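Entretien et rangement de la dînette de la ludothèque

Fiche pratique n° 43
Mise à jour : 25/10/02

Objet de la fiche

La présente fiche décrit la marche à suivre pour le nettoyage, le contrôle et le rangement des éléments de dînette mis à la disposition des familles et des groupes. Elle s'adresse au personnel d'accueil, aux animateurs et aux stagiaires. Elle remplace la note diffusée au mois de mai, dont les exemplaires affichés en salle doivent être retirés.

Les opérations décrites ci-après sont effectuées à chaque retour de prêt. Pour les éléments utilisés sur place, un contrôle visuel suffit en fin de séance et le nettoyage complet a lieu une fois par semaine.

Matériel nécessaire

Une bassine réservée à cet usage
Savon liquide sans parfum
Deux éponges non abrasives
Une brosse à poils souples
Torchons propres
Les bacs Cavis correspondant au lot
L'inventaire du lot, sous pochette transparente

Il est rappelé que les produits javellisés et les poudres à récurer ne doivent pas être employés sur les jouets. Les éponges Lundgren à face verte, stockées dans le même placard, servent exclusivement aux éviers.

Étape 1. Préparer la surface de travail

Choisir une table claire et lisse, suffisamment grande pour que tous les éléments puissent y être étalés sans se superposer. L'essuyer avant de commencer. Les petits éléments colorés y sont repérés sans difficulté, ce qui n'est pas le cas sur le tapis de jeu, où plusieurs fruits ont été égarés au cours de l'année écoulée.

Vider ensuite le bac en une seule fois, puis vérifier que rien n'est resté collé au fond ou dans les angles.

Étape 2. Trier par famille

Les éléments sont répartis en quatre familles : la cuisson (casseroles, poêles, réchaud), les ustensiles, la vaisselle, les aliments et condiments. Le tri se fait avant le lavage. Un ustensile posé dans une poêle est séparé de celle-ci et rejoint sa propre famille, même si l'enfant ou l'emprunteur a rendu les deux ensemble.

Les passoires sont classées avec les ustensiles. Cette règle a donné lieu à des pratiques divergentes selon les sites ; elle s'applique désormais à tous les lots, y compris aux lots Luvine acquis récemment. 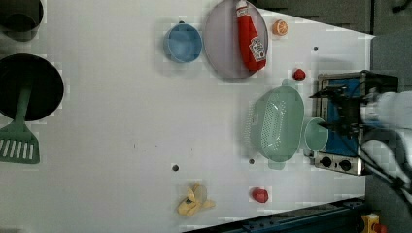
Service Ludothèque et petite enfance, pôle Prêt et matériel

La poêle noire, la spatule verte, la passoire vert menthe et le réchaud à surface bleue relèvent ainsi de trois bacs différents : la poêle et le réchaud vont en cuisson, la spatule et la passoire en ustensiles, tandis que le bol bleu clair et la grande assiette ovale sont rangés en vaisselle. Le flacon de ketchup rejoint les aliments, avec la rondelle d'orange et le petit fruit rouge.

Correction : la phrase précédente doit se lire « de trois bacs différents » pour l'ensemble de la vaisselle et du matériel de cuisson, le bac des aliments étant compté à part dans l'inventaire.

Étape 3. Laver

Remplir la bassine d'eau tiède et y verser une petite quantité de savon. Laver la vaisselle en premier, puis les ustensiles, puis les aliments. Les éléments de cuisson sont lavés en dernier, l'eau étant renouvelée si nécessaire.

Les perforations des passoires et les fentes des spatules retiennent la pâte à modeler. Elles sont nettoyées à la brosse souple, par les deux faces. L'emploi d'une pointe métallique est proscrit.

Les réchauds ne sont jamais immergés. Passer un linge humide sur la surface de cuisson, puis sur le pourtour, et terminer par les boutons de commande. Sécher immédiatement.

Les flacons munis d'une étiquette sont essuyés sans frotter celle-ci. Lorsqu'une étiquette commence à se décoller, l'élément est mis de côté et signalé.

Étape 4. Sécher

Disposer les éléments sur des torchons, ouvertures vers le bas pour les bols, les gobelets et les casseroles. Laisser sécher à l'air libre, loin des radiateurs. Aucun bac ne doit être refermé sur un élément humide.

Étape 5. Contrôler l'état et l'inventaire

Passer le doigt sur les bords et les manches afin de déceler les fissures ou les arêtes coupantes. Tout élément fendu est retiré du prêt, quelle que soit l'étendue du défaut. Les aliments de petite taille font l'objet d'une vérification supplémentaire au moyen du gabarit rangé dans le tiroir de l'accueil. Un élément qui passe entièrement dans le gabarit est retiré des lots destinés aux enfants de moins de trois ans.

Pointer ensuite l'inventaire ligne par ligne. En cas de manque, cocher la case prévue à cet effet et indiquer le numéro de l'emprunteur. La fiche de signalement 842 est complétée le jour même et déposée dans la bannette du pôle.

Étape 6. Ranger

Les pièces lourdes ou encombrantes sont placées au fond du bac, les pièces légères au-dessus. Les aliments sont réunis dans une pochette à fermeture glissière, elle-même glissée dans le bac. Les assiettes sont posées à plat. Le réchaud est rangé seul sur l'étagère Enby, boutons tournés vers l'avant.

Refermer le couvercle, vérifier que l'étiquette du lot est lisible et replacer l'inventaire dans sa pochette. Le lot peut alors être remis en rayon.

Remplacement des éléments

Les demandes de remplacement sont adressées à Thaddäus Lanz, responsable du matériel, poste 200. Elles sont traitées par ordre d'arrivée. Les dons de particuliers ne peuvent pas être intégrés directement à un lot et doivent lui être soumis au préalable.

Voir aussi : fiche pratique n° 13, Nettoyage des jeux de construction.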